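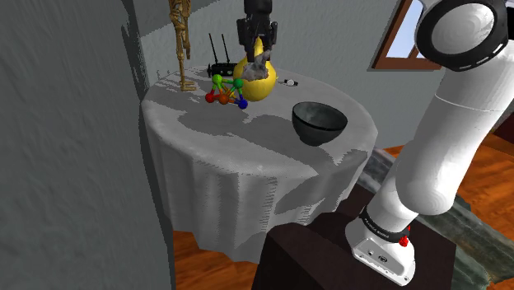 Game Day at Home: Setting Up the Living Room for Football

Updated January 2019

The bowl games and the playoffs put more people on your couch in a month than the rest of the year does. Most of what goes wrong is the same every time. The chips run out on one side of the room, someone blocks the screen on the way to the kitchen, and the dip goes cold before halftime.

Seating

Set the chairs out the night before and sit in each one. If you have to lean to read the down and distance, move it. Dining chairs go at the back, floor cushions at the front. Leave a walking lane behind the last row so nobody crosses in front of the TV on third down.

Turn off any lamp that reflects in the screen. For an afternoon kickoff, check the windows at the hour the game will be on. In November the sun comes in low, and a bedsheet clipped over the curtain rod works fine.

The food table

Keep food out of the kitchen if you can. One table against a side wall, with plates at one end and napkins at the other, moves the line along. Put a cloth on it that you don't mind washing. Clear off anything tall that can be knocked over when people reach across.

Chili holds best in a slow cooker on warm. Stir it at the end of each quarter and add a splash of broth if it gets thick. Wings should come out of the oven at kickoff, with a second tray going in at the two-minute warning before the half. Hot or cold, don't leave meat or dairy dips sitting out longer than 2 hours. A college game with a lot of passing will run past that, so put out half and keep the other half in the refrigerator.

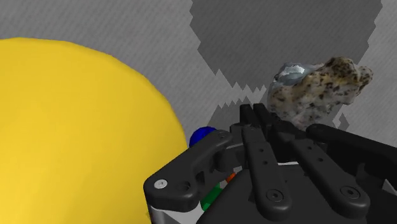 Blue ball, gray cloth-like surface.

Drinks

Use a cooler on the floor with a towel under it. Ice goes in first, then cans, then more ice on top. Put the opener on a string and tie it to the handle. Set a trash bag and a recycling bag next to the cooler, both open.

Stains

Wing sauce on a tablecloth: scrape it, run cold water through from the back, rub in dish soap, and wait 15 minutes before washing. Check it before it goes in the dryer. Heat sets what is left.

Beer on carpet: blot with a dry towel, then a damp one. Don't scrub.

Grease on a team jersey: turn it inside out, work dish soap into the spot, and wash cold. Hang it to dry. Printed numbers crack in a hot dryer.

Sound

If the voices are hard to hear over the crowd noise, look in the TV menu for a setting called speech or dialogue. Reader Aurélien Pichon of Woltirham wrote in to say he pulled his speakers 7 inches off the wall and the boom went away. It costs nothing to try.

After the game

Soak the slow cooker insert right away. Chili that dries on overnight takes twice the work. Shake the cushions out over the floor before you vacuum, and do the couch last. Drain the cooler outside and leave the lid propped open until the inside is dry.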